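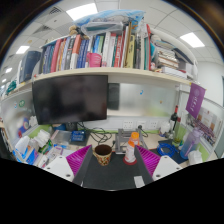
Desk-clearing trial at Cudia to run until November

Last updated: 16:35

Cudia has confirmed that its trial of assisted desk clearing will continue until November and will be extended to a second floor of its offices. The decision follows a review of the first stage, in which eight members of the office services team used hand-held grippers at staff desks to record everyday tidying work. The recordings are used by Hosa, the company's automation supplier, to prepare a mobile unit that is intended to take over part of the evening round.

The first stage covered 35 desks. Staff who sit at them were asked beforehand whether they wished to take part, and were told to leave their desks as they normally would at the end of the day. Cudia said this condition had been set by the supplier, which wanted cups, bottles, cables and paper in the places where people put them down.

The work itself is simple. A member of the team approaches the desk holding the gripper, closes its two fingers on an item, lifts it and sets it down in an agreed place. Drinks containers come first, as they make up the largest share of what is moved on the evening round. Books, certificates and personal belongings are not touched, and papers are left where they lie unless the person at the desk has marked them for removal.

Marwan Haddad, head of office services at Cudia, said the aim was to reduce the amount of reaching and bending in the evening shift. "The team has asked for some years that we look at the repeated small movements in this job. A single cup weighs very little, but a full round is tiring on the wrists and shoulders. We would like the staff to spend more of the shift on kitchens, meeting rooms and deliveries, where their judgement is needed."
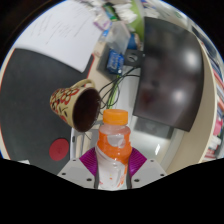

Bottles have required more attention than had been planned for. According to Young-sook Ban, who leads the work for Hosa, clear plastic gives a machine little to go on, and a bottle held too high or too tightly will bend in the grip. Recordings of bottles standing upright were completed early. Mugs have been recorded both standing and lying on their side, with the handle turned in different directions, and further recordings of this kind will be made on the second floor.

"Our staff can tell us where a mug ought to be held," Ms Ban said. "The people who do this work every evening do it without thinking, and we have had to ask them to slow down and repeat it. They have been very patient with us."

For the team, the trial has already changed the pattern of the shift. Recording takes place between 16:00 and 18:00, before the ordinary round begins, and those taking part have been released from other duties for that time. Two have since been trained to check the recordings and to reject those in which an item was dropped or the view was blocked. Cudia intends to make this a permanent part of their role, with a change of grade, once the terms have been agreed.

Staff representatives have given the extension their qualified support. Ye-seo Hong, who speaks for office services staff, said members welcomed the written assurance that no post would be removed during the trial, but wished to see it carried over into the period that follows. "The assurance ends in November and the machine does not," she said. "We have asked for a further 24 months, and for any change in hours to be discussed with the people concerned before it is made." Mr Haddad said the request was being considered and that a reply would be given before the second stage was complete.

Some questions were also raised by the staff whose desks were used. Joon-young Yeom, whose department took part in the first stage, said colleagues had wanted to know what happened to recordings that showed papers or screens. Cudia said monitors must be switched off before recording starts, and that any material in which a document can be read is deleted within seven days. Desks may be withdrawn from the trial at any time by writing to office services.

The mobile unit has not yet been used at an occupied desk. It will first be tested in a training room, on furniture of the same type, with a member of the team present throughout and able to stop it by hand. Cudia said no date would be set for its use on the evening round until those tests had been reviewed — a review in which the office services team will be represented.

Departments on the second floor will receive a notice with the recording times for their area. Questions about the trial may be sent to Deok-su Min in office services.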